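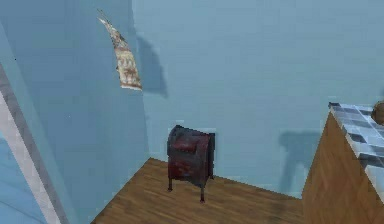 2. Method and Data

In this part I explain how I collected the information about rental homes in Ginderham. The project started in April and its aim was to understand why tenants leave a furnished apartment before the end of the second year. My course supervisor suggested to compare two districts, so I chose Argate, near the old harbor, and Endale, where most of the buildings were finished after 2004.

I prepared a short questionnaire and left it at the reception desks of the buildings which gave me permission. I received 40 completed forms. All the people who answered were at least 18 and had signed a lease in their own name. I did not ask for the exact income, only for the part of it that goes to rent.

For the prices I used the listings on Pelik, a local rental website. I saved each listing one time only, even when the same apartment appeared again with a new title. This took more time than I had planned, and I had to repeat the first week of the work after I found double entries in my table.

2.1 What the questionnaire asked

The form had 5 questions. They were about the length of the lease, the deposit, the bills, the furniture and the reason for moving. The last one was open and the tenants could write as much as they wanted. Some of them wrote a full page, mostly about heating.

3. Results

In Endale the tenants stay longer. They pay a higher rent, but water and electricity are normally included, and many of them wrote that they like to know the full amount in advance. In Argate the rent in the listing is lower, but the bills come separately and in winter they can be a surprise.

The deposit was the most common complaint in both districts. In Argate a typical deposit was around 2000 dollars, and several tenants did not understand which damages could be taken from it. Only a few had received a written list of the furniture on the day they moved in. The tenants who had such a list were more satisfied, also when they lost a part of the money.

4. Limits of the work

The forms came only from buildings with a reception desk, so small houses with a private owner are missing. I also could not speak with tenants who had already left. If I continue this project next year, I would like to contact them by mail and to add the owners' side.

Report submitted on 3 July 2018.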